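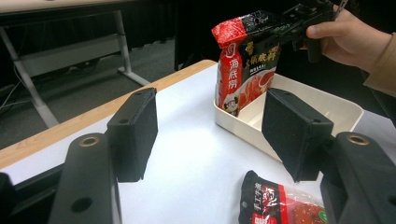
**Irina Stoica:** Good morning, and thank you for such a thorough first message! I have read it twice with my coffee. Before we try anything else, please don't delete the old Traltero library, even if Clolau offers to tidy it up for you at the end of the import. Leave it right where it is. Could you also tell me whether the recipes that went missing are the older ones, the newer ones, or a mixture? And do you still have the export file from the first try?

---

**Ticket subject:** Recipes missing after moving from Traltero to Clolau
**Opened:** 14 November 2021
**Status:** Solved, kept open at customer's request
**Product:** Clolau for desktop, with the Mathew import tool

## Original message

Hello there,

I hope I've picked the right category, as there wasn't one for "half my family's cooking has gone astray" and I had to settle for "Import and export."

I have kept my recipes in Traltero for a very long time. My sister put it on my computer when the recipe box finally fell apart, and I typed everything in over one winter and have been adding to it ever since. It's not a fancy collection. There are soups, an awful lot of soups, and my aunt's pickles, and the broths and dipping sauces we make when the whole family comes over and sits around one pot, and then cakes for every birthday going. Traltero tells me at the bottom of the window that I have 2,013 recipes.

Since Traltero stopped getting updates I decided to be sensible and move over. I bought Clolau, which I like very much so far (the print is a good size), and I ran the Mathew import tool just the way the help page says. It ran along nicely, the bar got to the end, and it said "Import finished." No warning of any kind. So I made a cup of tea and went looking for my aunt's dill pickles, and they weren't there.

I checked the number at the bottom of the Clolau window and it is 351 short.

What I've tried so far:

- Closing Clolau and opening it again
- Restarting the computer
- Searching for the pickles by name, by "dill," by "cucumber," and by my aunt's name
- Looking in the Trash folder, in case they had landed there
- Running the whole import a second time into a fresh library, with the same result down to the last recipe

I would be so grateful for any help. I'm not in a rush, except that I would like the pickles before long.

## Reply from customer, same day

Dear Irina,

Thank you for getting back to me on a Sunday, I didn't expect to hear from a soul before the week started.

I've left Traltero alone as you asked. It did offer to tidy up and I said no.

To answer your question, it's a mixture. I went through the letter B in both programs side by side, and the missing ones are from all over. The bean soup I typed in that first winter is gone, and so is a barley thing I only added in August. The banana bread is there. The other banana bread isn't. I did wonder if it was the ones with photos, but the bean soup has never had a photo, and the banana bread that made it across has two.

I do still have the export file. It's on the desktop and it's called "recipes for moving." Shall I send it?

## Reply from support

**Irina Stoica:** Yes please, do send it, there's an upload button just under this box. The same number missing both times is good news, odd as that sounds. If the file were damaged or the disk were acting up, I'd expect the number to wander a bit from one run to the next. A steady number makes me think Mathew is reading something in those recipes that it doesn't like and stepping past them.

While I wait for the file, would you mind doing one small thing for me?

1. In Clolau, open **Settings**, then **Import**, then **Advanced**.
2. Turn on **Keep a detailed log**.
3. Make a new empty library. You can call it anything you like.
4. Run the import again into that new library.
5. When it finishes, choose **Show skipped items** and tell me what it says.

Your real library won't be touched by any of this.

## Reply from customer

File is uploaded. It took two goes, as the first time I pressed the wrong button and sent you my grocery list. Please ignore the grocery list.

I made a new library and called it Practice. The skipped items list came up and it has 300 recipes on it, and I got rather excited, and then I got puzzled, because I thought we were looking for 351. So now I don't know if I've counted wrong or if some of them have come back. The pickles are on the list, I'm pleased to say. Next to them it says:

`SKIPPED: value not accepted (field 7)`

It says that next to every single one, as far as I scrolled. What's field 7?

## Reply from support

**Irina Stoica:** You haven't counted wrong. The skipped items window stops at 300 lines and doesn't say so, and I've passed that on to our developers with a firm note. The full list is in the log file itself, and I've made one from your export on my end. It has all 351.

Field 7 is the cooking time. And now I think I know what happened to your pickles! In Traltero the cooking time was a plain box where you could type whatever you liked. In Clolau it has to be a number, so that the kitchen timer can use it. I looked up your aunt's dill pickles in the export, and the cooking time says:

`until the dog days are over`

The bean soup says "all afternoon." The second banana bread says "same as the other one but watch it." I have to tell you I enjoyed reading these a great deal more than I usually enjoy reading log files.

Mathew ought to keep the recipe, leave the time blank, and tell you about it. Instead it throws the recipe out and says "Import finished," which is a fault on our side and I'm sorry for the worry it caused. It's been written up as a bug.

There's a way around it that you can use today:

1. Go back to **Settings**, **Import**, **Advanced**.
2. Find the line called **Field matching**.
3. Next to **Cooking time**, change "Time (number)" to "Notes (text)."
4. Make one more empty library and run the import into it.

Your own words for the times will then show up at the top of the notes for each recipe. The cooking time box will be empty for all of them, including the ones that did have a proper number, but there's a command under **Tools** called **Fill times from notes** that will put the numbers back where it finds them. Run that after the import is done and not before.

## Reply from customer

Dear Irina,

Well, I've read your message out loud to my husband and he laughed until he had to sit down. "All afternoon" is how my mother gave it to me, and it does take all afternoon.

I did every step. I called this library Tredau, after the village my mother's people came from, since I had a feeling this might be the one I'd keep. The pickles are in! They're in with the dog days and everything. The bean soup is in. Both banana breads are in, sitting next to each other the way they should.

I ran Fill times from notes, and it put the numbers back on the ones that had them. It tried to be clever with "2 hours, or 3 if your oven is like mine" and settled on 2, but I can fix that one by hand.

The total is still 18 short, though. I feel bad even bringing it up after all that. I looked at the skipped list again and it's empty, so they can't have been skipped, but they aren't in the library either.

## Reply from support

**Irina Stoica:** Please don't feel bad, I'd much sooner you told me. Eighteen recipes is eighteen suppers.

I ran your file here with the same settings and I'm missing the same ones. They weren't skipped, they were merged. When two recipes have exactly the same name and exactly the same category, Mathew takes them for copies of one recipe and keeps only the newer. You have several called "Soup" in the category Soup. You also have a few called "Chicken (good)."

Would you like to rename them in Traltero before importing again, or would you rather I show you how to turn merging off?

## Reply from customer

Oh dear. Yes, that's me all over. Every one of those soups is different and I know perfectly well which is which when I see it, but I can quite understand how a computer wouldn't.

Please show me how to turn it off. I'd like to have them all safely across first, and then I can sit down some evening and give them decent names.

## Reply from support

**Irina Stoica:** Same page as before, **Settings**, **Import**, **Advanced**, and take the check mark out of **Merge matching recipes**. Leave the field matching as you have it now. One more empty library, I'm afraid, and then Fill times from notes again at the end.

## Reply from customer

It's done, and the bottom of the window says 2,013. I checked it against Traltero and then I had my husband check it too.

I've made a backup onto the little drive, and I've thrown away Practice and the first two tries. The old Traltero library is still on the computer and I think I'll leave it there through the winter, if that doesn't hurt anything.

Two small things, if you have somewhere to write them down. It would be lovely if the cooking time box would let a person put words in, even if the timer can't use them. And the help page says to go ahead and let it tidy up the old library at the end, which I very nearly did.

## Reply from support

**Irina Stoica:** It won't hurt anything at all, keep Traltero as long as you like. I've added both of your suggestions to our list, and the help page has been changed already, as I could do that one myself. The step about tidying up now comes last, under a heading that asks you to compare your totals first.

I'll leave this ticket open as you asked, so you can write to me here when you've renamed the soups or if anything looks strange along the way. The bug with the cooking times is still with the developers, and I'll post here when there's a fixed version of Mathew to download. You won't need to import again when it comes.

## Reply from customer

Thank you, Irina. I've renamed the first of the soups. It's now called "Soup, the Tuesday one."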